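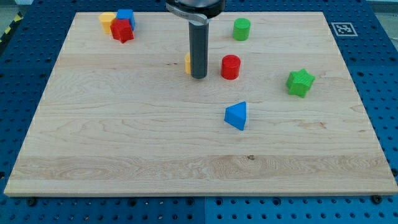

I finally gave in and bought a proper big maple board, and I'm a little bit in love with it. It's pale, it has those long bands of grain running sideways, and there's one darker stripe with a tiny knot in it that I keep staring at when I should be doing something else. I'd been using an old sheet of MDF for years (painted on one side, glued on the other, don't ask) and everything I set down on it looked sad.

The board was 60 dollars from Metwally, the lumber place out past the car wash, and they planed it for me while I waited. It took 30 minutes and I spent most of that petting their dog. Then I went home and oiled it, then I oiled it again, and then I left it alone for a weekend, which was the hard part!

What I like best is how colors look on it. Red and green blocks just pop on pale wood. My friend Nabila El Idrissi teaches first grade and she's been telling me this since March: put the bright stuff on something plain and you'll want to play with it. She was right, and I've told her so, and she has been unbearable ever since.

I do still want to round the corners over a bit more. I caught my hip on one carrying it through the hall and said some words. And I need to figure out where it lives when it's not on a table, because right now the answer is "behind the couch" and the cat has opinions about that. If you've got a good way to store a big flat heavy thing in a small apartment, leave me a comment. I have 2 wall hooks and not much faith in either of them.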